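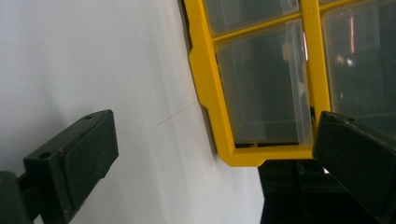 **Ticket 400 – drawers sticking in yellow organizer, supply room**
Site: Distside
Opened by: Farhad Daneshvar
Assigned to: Eifion Gronow
Status: open, waiting on part

**Reported**

The clear drawers in the yellow organizer are hard to open. One of them comes out halfway and stops. If you pull harder the whole unit moves. Staff have started leaving small parts on the counter.

**Log**

December 31, 2021, EG: Took out the drawers that would move and emptied them into a tray. Found a bent washer behind one and a lot of label backing paper. Drawer runs fine without the washer.

EG: Second drawer still sticks. Swapped it with its neighbor and the problem stayed with the drawer, so the frame is OK. There is a burr on the bottom edge. Sanded it, five minutes, some improvement – still catches at the back.

FD: Can we get a replacement? We had the same trouble in April with the unit at Vutside and sanding only lasted a few weeks.

EG: Asked Ogilvie for a single drawer. They sell them in packs of six. Ordered one pack, the extras can go to Vutside.

EG: Wiped out the frame and put everything back except the screws from the bad drawer. Those are in a jar on the shelf, labeled.

FD: Found the jar. Please keep the heavy bolts out of the top drawers from now on, I'll tell the evening shift.

**To do**

- Fit new drawer when the pack arrives
- New labels
- Check that the unit doesn't slide when a full drawer is pulled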